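About us

Forneo is a small shop and workroom that sells second-hand and end-of-line tableware: bowls, plates, cups, jugs, and the odd thing that came in the same box. We opened in October, in the old seed merchant's at Jillside, and we have been suspicious of our own trade ever since.

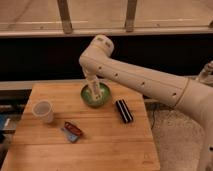
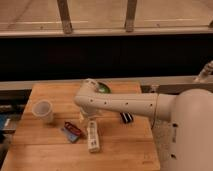 We buy things that people have stopped wanting, and we try to find out if they were right. A lot of the time they were. The homeware business runs on the idea that you need a different object for every meal and a new colour every spring, and we don't believe it. Most households we have cleared owned four times the crockery they used. What they used was plain. A frosted plastic cup like the one standing on the wooden table in both pictures will never be in anybody's wedding list, yet cups of that sort come to us scuffed from years of daily use, while the boxed sets come to us still taped shut. We price with that in mind. The taped box gets no extra from us for being taped.

What we look for

We put a thing on a table and leave it there for a few days. Does it tip if you knock it? Can you get a sponge into the bottom? Does the rim feel nasty on the lip? We have turned away some very handsome pieces on that last one. A shallow bowl has to be able to take soup without slopping, and plenty can't, whatever the sticker on the base says.

We are wary of words. "Artisan" tells us nothing. "Heritage" tells us somebody had a meeting. "Dishwasher safe" we treat as a claim to be tested, so we test it, in an ordinary machine on an ordinary hot wash, six times over. If the pattern has gone patchy by then we say so on the label and knock the price down. We once had a delivery of Vaher side plates that went from navy to something like old denim by the third wash. We sold the lot, labelled "will fade", and people seemed quite happy to have been told.

We don't use the word "vintage" unless we know the age of the piece, and usually we don't know it. If there is no date mark we write "age unknown". This has cost us sales. A man who came in for a "1950s" jug left without it when we wouldn't agree that it was one.

Plastic

We get asked why we sell plastic at all. It exists, it is already made, and a child can drop it. We aren't going to pretend a plastic beaker is lovely, but throwing out a sound one to buy a bamboo one strikes us as a strange way of being careful. Cracked plastic we won't sell. Cloudy plastic we will, if it was made cloudy. If it has gone cloudy in the wash we mark it down, and it goes in the crate by the door with the odd lids.

What we don't do

We don't do matching. If you have broken one plate out of a set of Grornlow and want the same again, we may have it, but we keep no lists and we won't ring you. The stock moves too quickly and we have been caught out before by shades that looked the same in the shop and wrong in the kitchen. Bring a plate with you and hold it next to ours by the window.

We don't do valuations either. People bring in a carrier bag and hope. We can tell you what we would pay, and it is generally less than the bag's owner had in mind.

Gift wrapping: no. You can have newspaper.

Numbers, for those who like them

The shelves hold 1000 pieces when full, and they are rarely full. When we last did a stock check there were 105 bowls, far too many of them cereal bowls. We would like fewer of those and more serving dishes, if you are thinking of clearing a cupboard.

On being green

You will notice there is no leaf on our sign. Selling used things is probably better than selling new ones, but we drive a van to collect them and run the hot water most of the day, and we haven't worked out the sum properly. When a shop tells you it has, ask to see it. Until then we would sooner say that our things are cheap and that they work.

Visiting and selling to us

The shop is on the ground floor with one step up from the street. The workroom is behind it. Bring things clean and, if you can, unwrapped, as we have to unwrap them anyway. We take chips on the foot of a piece but not on the rim. Refunds are given within a fortnight, for any reason, with the piece in the state you bought it.

Page last changed 10/14/19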